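3.2 How families choose what to leave in

We turn now to the part of the study that gave us the most pleasure to carry out, which was sitting down with the people who write death notices and asking them how they go about it. Our collection holds 1460 notices printed in the Gotlow weekly paper, and we were lucky enough to talk with 61 of the relatives who had drafted them, usually at a kitchen table and very often over a second pot of tea. The oldest habit, and the one that people held to most firmly, was the naming of kin in order of closeness, with married names set out in full so that old schoolfriends would know who was meant.

Hobbies were a looser matter. Many relatives told us they had worried whether bowls or allotments or a lifelong fondness for crosswords was "proper" for print, and had then put it in anyway, and were glad they had. Work was handled more stiffly, with the name of the employer and the length of service and very little else (Hartley and Mnguni discuss the same stiffness in the Primia parish notices, and we owe a good deal to their reading).

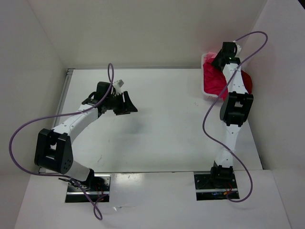 Figure 7. Two robot arms mounted at a white tabletop inside a white enclosure.

Coding of the notices was shared between two of us, Lockwood and Egilsson, who each read every notice through once and then met to settle the places where they differed. Most of these concerned phrases such as "after a long illness", which one reader had taken as a cause of death and the other as a kindness to the family. We kept a separate category for them in the end, and we would encourage others to do likewise.

There remain the 10 notices that name no survivors at all. We had expected these to be short, and several are, but a few are among the fullest and fondest in the whole collection, written by neighbours or by former workmates. We come back to them in Section 4.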